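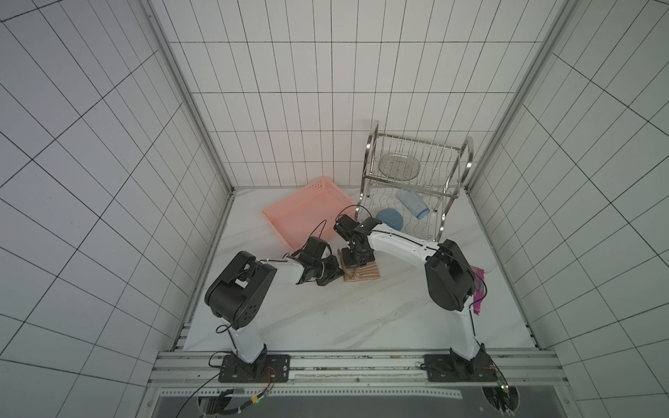 # Lemma Two-Arm Bench

The Lemma bench is a pair of small robot arms on a shared aluminum rail, sold by Orkov as a kit or fully assembled. It is meant for labs and small companies working on household handling tasks: picking things up, putting them in containers, loading and unloading racks, folding and sorting cloth items. It runs from a single computer and does not need a floor anchor.

The arms are the same as those on the single-arm Lemma. Customers who already own one can order the second arm and the long rail separately and keep their existing controller.

## What is in the kit

- Left and right arm, each with 6 joints and a parallel gripper
- Aluminum rail with black mounting plates for both bases
- Wrist camera for each arm, with bracket
- One fixed camera for the workspace, with clamp
- Controller, power supply and emergency stop
- Cable set, hex keys and spare finger pads

The computer is not included. Neither is the enclosure. The bench shown on this page is set up with white tiled walls and a marble-patterned floor, with a stainless steel dish rack and a pink plastic basket in reach of the grippers. Any flat, level surface will do, provided the rail can be fastened along its front edge.

## Specifications

| Item | Value |
|---|---|
| Arms | 2 |
| Joints per arm | 6, not counting the gripper |
| Reach, base to gripper mount | 546 mm |
| Gripper | Parallel, two fingers |
| Mounting | Slotted aluminum rail |
| Cable exit | Rear of base or down through the platform |
| Control | Leader arms, scripted motion or your own policy |
| Typical assembly time from kit | 4 hours |

Reach is measured with the arm straight out, and a straight arm has little freedom left to turn its wrist. Plan to keep the objects you care about well inside that distance. Small parts are easiest to handle in the middle of the floor, where the working areas of the arms overlap.

## Grippers

Both grippers have dark, matte fingers that narrow the grip to a small area. They handle sponges, mitts, packets, cups and thin plates. Heavy pans are outside what the arm should carry, and so is anything that needs a firm twist, such as a tight jar lid.

Grip force is set in software for each arm separately. The default is suitable for soft items. For glassware, start lower and raise it until the piece no longer slips. Finger pads wear at the tips first. Replace them in pairs, or the fingers will close off center and the wrist camera view will no longer match your earlier recordings.

## Cameras

The fixed camera covers the whole floor and both arms. It has a wide lens, so straight lines near the edges come out curved. The calibration file that ships with the bench corrects for this if your software needs straight lines. Most users train on the raw picture and leave the correction off.

The wrist cameras look past the fingertips. They are mounted so that the fingers stay in view at the bottom at all times, open or closed, and the object being approached sits between them. That view picks up small features which the fixed camera misses, such as a hanging loop on a piece of cloth or the gaps between rack wires. 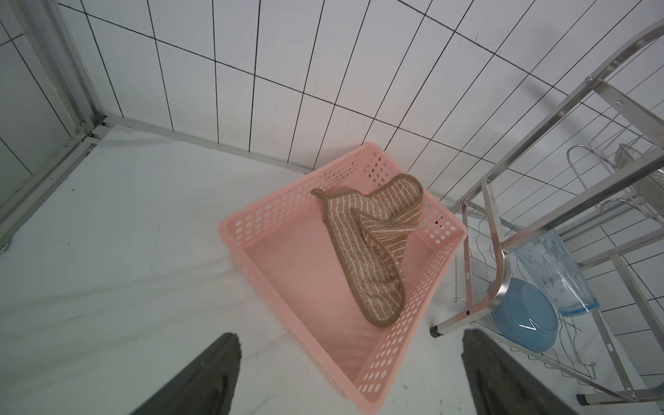 *Wrist camera view on the Lemma bench: a striped cloth mitt in the pink basket, with the dish rack at right.*

Glass and polished steel are hard for any camera of this size. Reflections move when the arm moves. Vary the lighting while you record so the software does not come to depend on one highlight in one place. Clear items can be added once the same motion works with an opaque object of similar shape.

## Setting up

Bolt the rail down before fitting the arms. Leave the base bolts loose until both arms are on, square them to the rail, then tighten. Run the cables along the links with enough slack for the wrist to turn fully in both directions. A loop above the wrist is normal. A loop that hangs below the fingers will catch on racks and baskets and should be clipped back.

Small boards with indicator lights sit on the rail near the bases. Keep liquids away from them. The bench is not sealed, and it should not be used with running water or wet dishes. Wipe the floor and rail with a dry cloth at the end of a session. Dust on the rail does no harm to the arms but makes it harder to move the plates.

Home each arm with the workspace clear. After homing, place your objects and run the slow check, which moves both arms through the shared area at low speed and stops on contact. Run it again whenever you move a mounting plate.

## Notes from the Alton workshop

Orkov keeps a Lemma bench running at its Alton workshop for customer trials. Nanami Katayama, who looks after it, recommends a mix of soft and rigid objects for a first trial and advises against starting with the rack.

"Begin with the basket," she says. "It has a large opening and forgives a bad release. The rack wants the plate at the right angle before you let go, and people lose a whole afternoon on that if it's the first thing they try."

She also suggests changing the angle of the basket between recordings. A basket that is always square to the rail gives good results until somebody bumps it.

## Known limits

- The arms can touch each other. Software limits reduce this but do not rule it out when leader arms are used.
- Objects pushed against a side wall may be out of reach behind the elbow of the nearer arm.
- Thin cloth lying flat on a smooth floor is difficult to pick up. Thicker items with a fold or raised edge work better.
- The rail cannot be extended with the Flokley rail sections sold for other benches. The slots are a different width.

## Ordering and support

Kits and assembled benches are made to order in Alton. Assembled units are calibrated before shipping and come with the calibration file for each camera. Kit buyers run the same routine themselves from the setup program.

Trial sessions are held on Saturday mornings. Bring your own objects, and your own drive if you want to take the recordings away with you. To book a session or ask for a quote, contact Jomar Padilla at the Orkov sales desk and state whether you need both arms or the add-on arm and rail.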